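Dye notebook, Stelmakh workshop
5 April 2025
Entry by Matvii Yurchenko

Black on cotton, second series

Today I continued with the black. The first series was too brown, as Wumpini also wrote in her margin note, and I agree with her now that I see the swatches by the window. In the evening under the lamp they looked very good to me, so from now on I judge nothing under the lamp.

Fabric: cotton twill from the end of the Plallau roll, washed in hot water with soda ash and rinsed two times. Dry weight of the whole lot 196 g. I weighed it again after scouring and it was 176 g. This is a bigger loss than I expected from such a cloth. Either the finish was heavy or I did not let it dry completely for the first weighing. I will use 176 g as the base for all percentages on this page. Please do not mix with the older number, which is still written on the paper bag.

Bath 1, tannin
Oak gall extract at 13% of the dry weight. Dissolved first in a cup of very warm water, then added to the pot. The cloth stayed in from the morning until after lunch. I turned it by hand, not regularly enough. One corner was above the water for some time and it is visible as a paler edge. I marked this piece with a knot and kept it for comparison.

Bath 2, iron
Ferrous sulphate, at the low end of what Luuk recommended. The cloth went grey almost at once, then a blue kind of grey. I took it out after 14 minutes. Luuk says that he would take it out sooner, he is always afraid for the fibre, and he has reason: the old napkins he showed us in June had gone to powder along the fold. For trousers which somebody will really wear, I would also stay careful.

Bath 3, logwood
Same pot, well cleaned. I used the chips in a stocking and not the extract, the jar of extract has a lump at the bottom and I do not trust the weight any more. The colour of the bath was very nice purple. The cloth came out nearly black while wet. When dry it is a dark grey with some violet, better than series one but still not what I call black.

What I think happened

The water. At Fliltavport we had soft water and the logwood was slower and more even. In this building the kettle is white inside after one week. Calcium is said to help logwood, but too much of it makes the shade dull, or so I understand from the notes Crisanto left in the blue folder. I did not test it separately. I should make one small bath with rain water and one with tap water, with everything else the same, before I write more theories.

Also the pot was full. Illia told me last time that cloth must be able to swim, and I still put in too much. The streaks on swatch C are in the direction of the folding, so this is my mistake and has nothing to do with the recipe.

About naming of blacks

We need words for this which everybody in the workshop uses in the same way. In the book now there is "soft black", "old black", "dead black" and in one place only "black?" with a question mark, in my own handwriting. My proposal is to say first how dark it is, and after this which way it leans: to blue, to brown, to green, to violet. A commercial black often leans somewhere too, one only does not notice it until there is another black beside it.

For a start I wrote down the ones I had near me:
Swatch A, dark, leans brown
Swatch B, dark, leans brown, less than A
Swatch C, medium dark, leans violet, streaks
Knotted piece, medium, grey at the edge
Wool from the Brurier box, very dark, I see no lean
Black trousers on the bed at home, very dark, matte, lean slightly to green 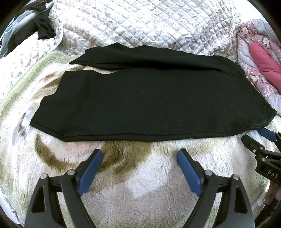 Black cloth over the bedding. 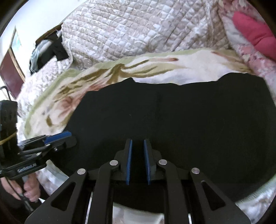
Rub test

Done on swatches A, B and C with white cotton over the finger, ten strokes dry and ten strokes damp. Dry is acceptable for all of them. Damp is bad for C: the white cotton has a clear grey mark. Probably I did not rinse enough after the logwood, the last rinse water was still coloured and I was in a hurry to free the sink for Wumpini. I will rinse C again and repeat the test before I say anything about the recipe.

To do

Ask Crisanto if the percentages in the blue folder are on the weight before scouring or after. It is not written.
Collect rain water, two buckets, with a lid.
New jar of logwood extract, or break the lump and dry it and weigh it honestly.
Cut four pieces of the same size for the water comparison. Label them with thread and not with marker, the marker from last time washed out.
Ask Luuk if he wants to keep the iron-only piece for his tearing test. It is in the drawer with the clips.
The thermometer shows two degrees too much. I have put tape on it.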